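Handheld gripper demos vs teleop – our numbers after the plush sorting runs

gomport_lurker
29 March 2025
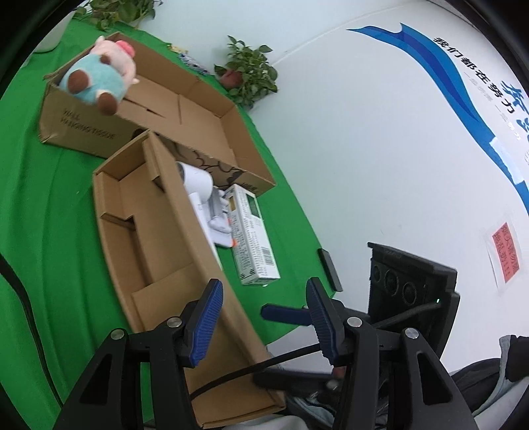

Plush and boxes on the green cloth, from the gripper's own camera.

OK so I finally have results worth fighting about! We've been collecting pick-and-place demos with the handheld gripper (person holds it, no arm attached) and training the same policy we used for our teleop set. 2,000 demos each way, same toys, same kinds of boxes. Handheld data won on soft things like the plush, and it wasn't close. On the stiff cartons it lost a little. My guess is people just move more naturally with the thing in their hand – they squish the toy and go.

vernden_bolts
Nice, but how many test rollouts? If it's 20 per object I don't believe "wasn't close" and you shouldn't either.

gomport_lurker
It's 20 per object, yeah. 8 objects. I know, I know. But the plush gap showed up on both policy seeds.

vernden_bolts
2 seeds is 2 seeds. Run more before you go telling people teleop is dead.

gomport_lurker
Never said dead!!

clulen9
Different gripe: your background. Plants, big blue ribbon on the wall, writing all over it. We shot ours against plain gray at Clulen and the policy fell apart the second we moved to another room. I'd keep the mess.

threadpuller
Disagree with clulen9, sort of. Mess is fine if it changes. Same wall in every demo and the policy can use that ribbon to figure out where it is. Did you move the table between sessions?

gomport_lurker
Twice, and both times along the same wall, so point taken. Next batch is in June and I'll push for a second room.

clulen9
Try the Ndung'u split too, where you hold out whole box shapes. Long narrow ones killed us.

vernden_bolts
+1 to that. And post the failures, I want to see how it drops the stiff ones.

gomport_lurker
Mostly it closes early and bumps the rim. I'll put the clips up once I've sorted them.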